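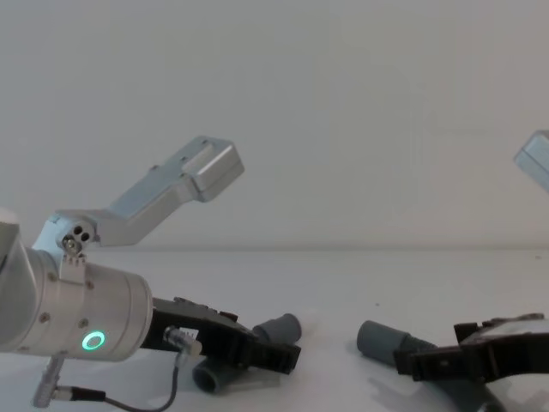

The Vonar 847 is a white worktop from Segers, sold as a top only, and the maker's sheet calls it "the last bench surface you will ever buy." We sell it and we don't believe that. It is a flat, matte, pale top at a fair price, good for sorting, assembly and bench work where you need to see what you've put down. Gray plastic pipe pieces like the three on the top here are easy to pick out against it. Whether you need a white top to find a piece of pipe is another matter, and if your current bench is flat and a light color, keep it.

Vonar 847 worktop, white
Made by Segers
Length: 6 feet
Weight: 50 lb
Rated load, spread evenly: 260 lb
Finish: matte, one side only
Legs: not included
Lead time: orders placed now ship in June

About that load rating
The 260 lb is for weight spread across the whole top with a leg at each corner. Segers prints it in large type and puts the condition in small type on the back. A bench vise bolted at mid-span is a different kind of load and we have not seen a number for it. We asked. The reply was that the top is "suitable for most applications," so make of that what you want. Our own advice is to put a center support under it if anything heavy will sit in the middle for long.

"Glare-free"
Another word from the sheet. The top is matte and it does cut down on reflections compared with a gloss one. Put a bare lamp low over it and you will still get a bright patch. Customers who do fine work under lamps should ask us for a sample square before ordering. Samples are free, and we would much rather mail you one than take back a 50 lb top.

The color is a soft white. Up against a pale wall the two come close enough that the line between them nearly goes away, as you'll see below. Some people like that. If you tend to misjudge the back edge of a bench, put a strip of dark tape along it, or order the gray version when it comes back in stock. We have been told that will be soon, three times now.
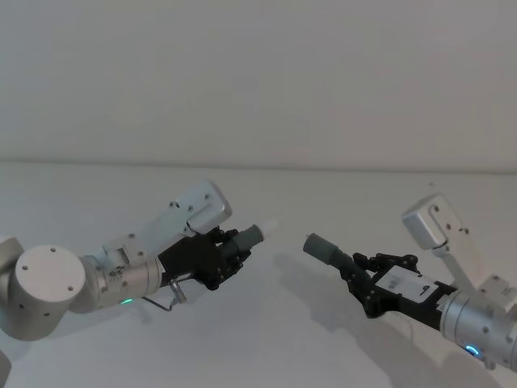
Vonar or Clorara?
We get this question a lot. The Clorara top is also a Segers product, it costs more, and the sales copy says it has a "professional grade" surface. We have had both in the shop side by side and could not tell them apart by touch. The Clorara comes with both faces finished, so you can flip it when the first side is worn. That's a real difference, and for a busy shop it may be worth the money. For a spare room or a light-duty bench it probably isn't.

Legs
Any leg set with a flat mounting plate will do. The Anel legs are the ones shown next to this top in the Segers catalog, and they're fine, but they are priced like something better than fine. The top has no pilot holes, so measure and mark before you drill. Use screws shorter than the top is thick. We mention it because the screws in the Anel bag are a tight fit for length, and a screw point coming up through a white top is not something you can sand away.

Cleaning
Damp cloth, mild dish soap, dry cloth. The sheet says "stain-proof." Permanent marker left overnight leaves a shadow, and so does pipe primer, the purple kind especially. Put down a sheet of cardboard if you are gluing. Scouring pads will leave shiny spots in the matte finish and they don't come back out.

Delivery and returns
It ships flat in one carton, with foam at the corners and not much along the edges. Open it while the driver is there if you can. Chipped edges reported on the day get a new top, no argument. Drilled tops can't be returned. Unused ones can, at your cost for the freight, and on something this size the freight hurts.

Warranty
Segers gives 6 years against warping. Wear, stains and "appearance changes" are left out, and with a white worktop those are most of what people complain about. Keep your receipt anyway.

Page last checked 2026-04-17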